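# Nurker ピッキング練習キット（ロボット部・校内競技用）

Rees 校ロボット部が使っている練習用一式の紹介ページです。貸し出しを希望する学校やクラブの方は、下のほうの「借りるとき」まで読んでください！
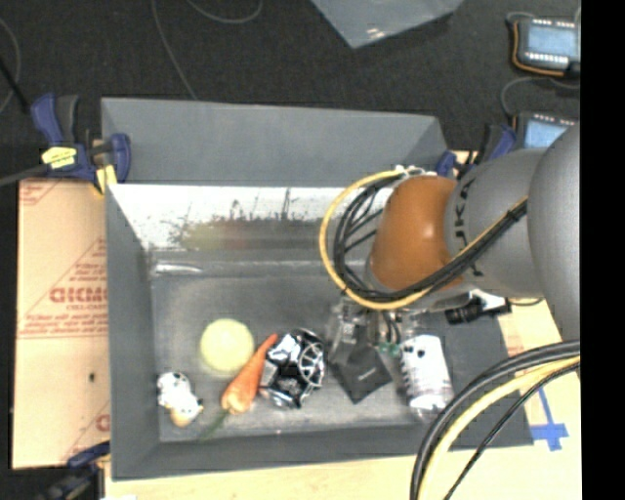
Nurker は、もともと部内の競技のために作りはじめたキットです。ルールはとても単純で、ビンの中に散らばった品物をアームでつかみ、指定の場所へ移すだけ。ところがやってみると、これがもう本当に奥が深い！ボールが得意なチームは透明な包装で止まり、包装に強いチームはぬいぐるみや玩具の形で悩みます。毎回どこかで作戦を練り直すことになるので、部員はみんな夢中です。

## キットの中心はグレーの大きなビン

四角くて内側の壁が傾斜したビンを、木の作業台にバークランプで固定して使います。クランプは青と黒のもので、締めたら必ず手でビンを揺すってみてください。ビンが少しずれただけで、朝に合わせた座標が午後には使えなくなります（去年の私たちがまさにこれでした）。

底はつやがあって照明が映り込みます。つや消しの板を敷く案も出ましたが、設計担当の Beca Trevor が「反射があるほうが練習になる」と強く推したので、そのままにしています。カメラで品物を見分けるプログラムを書く人には、かなり手ごたえのある相手です。

台の上の青いテープは位置合わせの目印です。はがれてきたら同じ場所に貼り直してください。

## 品物セット

品物は性格の違うものをわざと混ぜています。入門のチームには、次の順番で試すことをすすめています。

- **淡い黄色のボール**　最初の一個に最適。どの向きからでも同じ形なので、つかむ高さの調整だけに集中できます。
- **オレンジのにんじん**　先が細く、反対側が太い形。どこを持つかで傾き方が変わります。
- **白に黒ぶちの、牛のような玩具**　小さいのに向きがあり、斜めに寝ていると急に難しくなります。
- **黒い正方形の薄いポーチ**　底の色との差は大きいので見つけるのは簡単。つかむのは別の話です！
- **白いラベルを巻いた透明な容器**　ラベルの部分と透明な部分で見え方が違います。
- **透明なプラスチックの包装**　上級。光り方が置き方しだいで変わるので、認識のプログラムが試されます。

ほかに、黒と銀と白のつやつやした丸みのある品も入れています。車輪のような模様があって、部内ではなぜか一番人気です。

品物は交換して構いません。Haf Rosser の班は自分たちで選んだ品物だけの「裏セット」を作っていて、これがまた意地悪で面白いんです。

## アームと配線

部で動かしているアームはグレーとオレンジの機体で、Kuka の名前で呼んでいます。キット自体は特定の機種に合わせたものではなく、ビンの底まで手先が届けば、手持ちのアームで始められます。

初めての人がつまずくのは、たいていケーブルです。黄色いケーブルの輪は関節が回るぶんの余裕なので、見た目をすっきりさせようとして縮めないこと。黒い束は結束したまま使い、動かす前に一度、低速で全部の姿勢を通してください。ビンの角の近くを通る太いケーブルも、引っかかりがないか目で追います。

## 競技のルール（校内版）

1. 一チームは4人まで。操作、認識、安全、記録を交代で受け持ちます。
2. 品物は審判がビンに入れます。並べ方は毎回変えます。
3. 持ち時間は5分。始まったら品物に手で触れることはできません。
4. 落とした品物がビンの中に残っていれば、何度でもやり直せます。
5. 非常停止を押しても減点はなし。迷ったら押す！

去年の9月からの練習で、記録した試行は2107回になりました。記録係の Ffion Howells が、失敗した分も全部残してくれています。失敗の記録は新入部員の教材としてとても役に立っていて、最初の週はアームに触る前にこれを読みます。「ボールの真上まで行ったのに、閉じるのが早すぎた」というような短いメモばかりですが、読み始めると止まりません。

## 部員の声

> 最初はにんじんを持ち上げるだけで放課後が終わりました。太いほうを狙うようにしてから、やっと楽しくなってきました。
> （Rajkumari Lodhi、認識班）

> 配線の点検が好きになるとは思いませんでした。動かす前の時間が一番わくわくします。
> （Alun Eynon、安全班）

## 借りるとき

貸し出すのはビン、クランプ、品物セット、ルール冊子、記録用紙です。アームと制御機器は含まれません。Bresham 地区の学校なら、部員が届けに行って設置を手伝います。設置には30分を超える時間がかかるので、授業の合間ではなく放課後に枠を取ってもらえると助かります。

台は、クランプが噛める縁のあるものを用意してください。ビンのまわりにはケーブルを逃がす場所も必要です。

申し込みはロボット部の顧問室まで。使ってみて「この品物は絶対に入れるべき」というものが見つかったら、返却のときに箱に入れておいてください。次のセットで試します！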